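Filed under: Kit & Costs | Threads
By Minttu Keskinen, December

We use cookies to remember your settings. Manage choices | Accept all

Right. Budget thread. Grippers, hand-held ones, for the folding work. People keep asking what we paid and what we'd buy again so am putting it all in one place before the next order goes in. Long, sorry. Typed on a train.

Starting point: we had 3,000 for the whole first round. Pounds, not units, ha. That was meant to cover grippers, storage, clothes, travel, and paying the people who do the folding. It did not.

Biggest mistake first. I priced singles. Got a lovely quote from Odwood for one unit, multiplied by the number of people, felt very clever. But folding is a two-hander. Every folder needs a pair. So the hardware line doubled overnight and I had to ring Loan Hứa and explain.

If you remember one thing from this thread: write PAIRS on the quote request. In capitals.

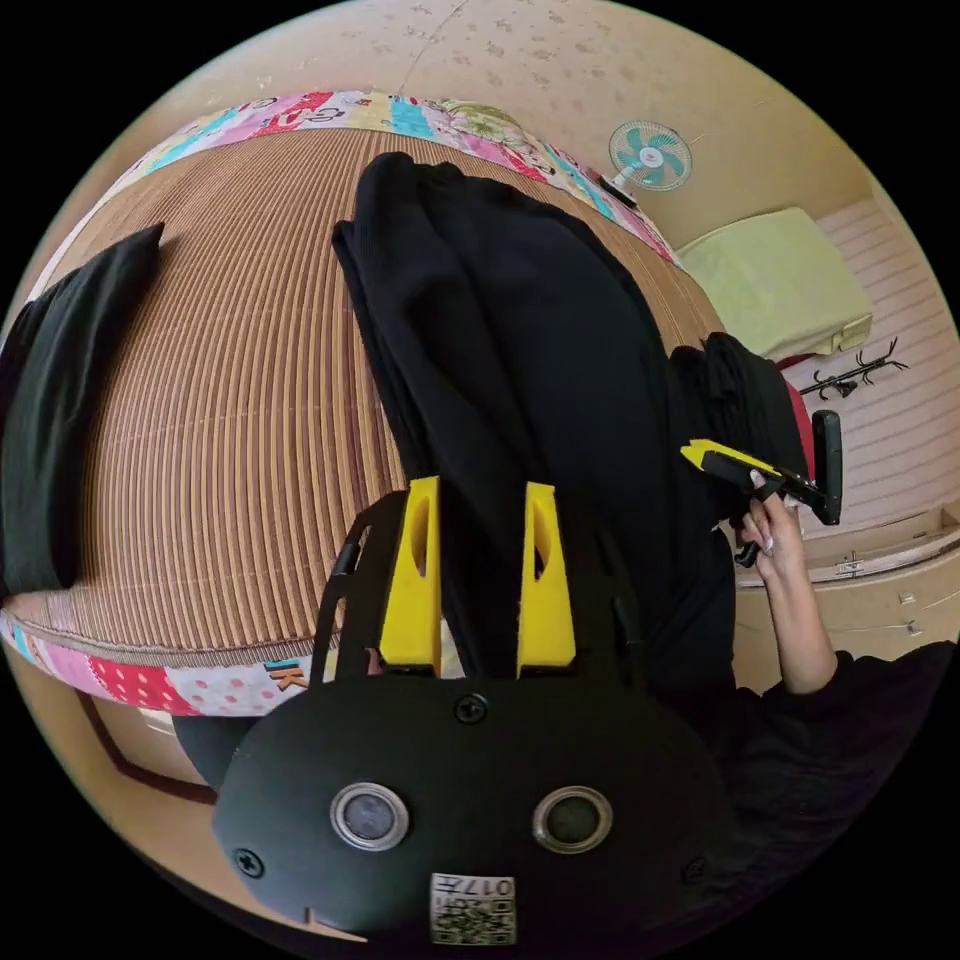
Wanda Blackwood replied that pairs still isn't enough, and you want a spare for each site or one broken trigger stops the whole day. Her lot at Surnance budget three for every folder and keep the third in a drawer.

Yes to the spare. We couldn't afford one per folder so went for one spare shared between two homes. Has been ok so far. Would not fancy it with homes further apart.

Where the money went, rough order. Hardware. Then people's time. Then drives, which I'd put down as "misc" like a fool. Then couriers. Then clothes, cheap, charity shop bags mostly.

Final spend for round one was 3,231. So over, but not horribly. The overspend was nearly all couriers, because we were sending one set of grippers back and forth between Brullville and the other homes instead of buying a second set.

Did the sums after. Courier costs over the season would of paid for a good chunk of that second set. Ugh.

Drives. Record footage at decent quality and it eats space like you wouldn't beleive. Budget for two copies of everything from day one. We put in 229 for drives and will be doubling that line next time.

Quotes. We asked three suppliers. Odwood quickest to answer. Iwasaki dearer per pair but the spare fingers were in the price. The third one never sent a proper breakdown so I stopped chasing. Ask for: spare fingers, spare screws, charger, postage both ways if it's faulty. If it isn't on the quote it isn't included, learned that the dull way.

Fingers are a consumable btw. Put them on their own line. Same as printer ink.

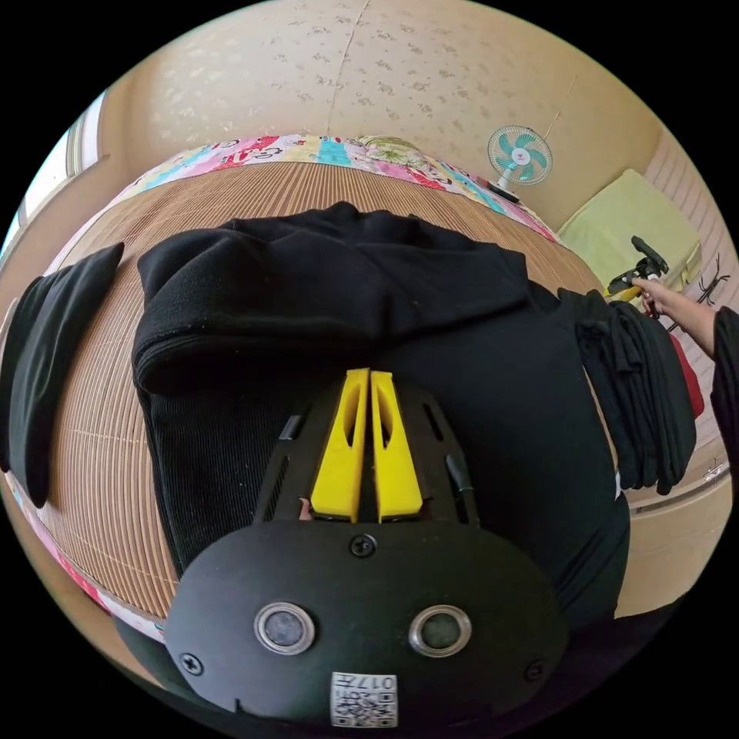
Next round I'm planning by garment, not by hours. Hours told me nothing useful about what to buy. A tea towel and a thick jumper are different jobs and wear the kit differently, or so Loan reckons from the returns pile. Black fleecy stuff with a ribbed bit, like the one on the bed there, goes on the bulky list and gets a longer slot. T-shirts and pillowcases get a short one. Then I can work out how many pairs we need going at once instead of guessing.

Also label your kit and put the label numbers in the budget sheet. Which pair is at which home, when it went, who signed for it. Boring. Saved me twice when something went back under warranty.

Room costs: nil so far. We work in people's own homes on whatever they've got, bed, table, sofa. I'd looked at hiring a unit with proper benches. Price made my eyes water. And you'd lose the ordinary-bedroom part, which is the bit we want.

Do pay people for the setup time though, not just folding time. Clearing the bed, charging, checking the recording's running. Own line. Don't bury it.

Ask for round two: second full set of pairs, spare fingers by the bag, drives doubled, couriers cut right down. Plus a contingency of up to 500, which I did not have last time and really missed.

Esperanza Wojcik asked if leasing was worth a look. Got one lease quote. Fine for a short job, daft past a few months, and damage terms were grim. Read those before you get excited.

Will post the blank budget sheet once I've taken the home addresses out of it. Before January hopefully. If you've bought from Iwasaki recently pls tell me how long delivery took, they've gone quiet on me

Get new threads by email. Enter your address to subscribe. Unsubscribe at any time.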